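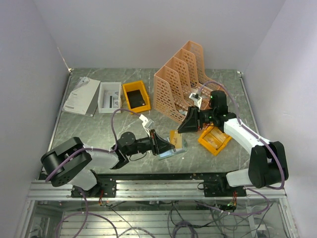 # Quiénes somos

Stastach es un taller compartido de robótica en el barrio de Fluvinwood. Empezamos en el garaje de Tudor Sima, con dos brazos montados sobre un mismo perfil de aluminio y un portátil prestado. Hoy ocupamos la planta baja de la antigua imprenta Barbu y somos 15 socios.

Construimos brazos de sobremesa y los programamos para tareas pequeñas: sujetar una bandeja, sacar una tarjeta, ordenar material de oficina. Casi todo se hace con dos brazos enfrentados, uno que sujeta y otro que coge.

## Quién lleva qué

- **Tudor Sima:** mecánica y mesas de trabajo.
- **Joaquim Azevedo:** cableado y alimentación.
- **Jarmo Rissanen:** software de control.
- **Costel Ursu:** altas, llaves y compras.

## El taller

Hay nueve puestos, dos impresoras 3D y un banco de electrónica. El armario de tornillería es común; lo que se gasta se apunta en la hoja de la puerta. Cada socio puede dejar un montaje en la mesa hasta 300 horas seguidas. En julio cerramos por las tardes.

Los planos y el código se guardan en Orisbridge, nuestro servidor, y cualquier socio puede copiarlos y modificarlos.

Para visitarnos, escribe a Costel o llama al timbre de la imprenta.

Página revisada el 3/9/22.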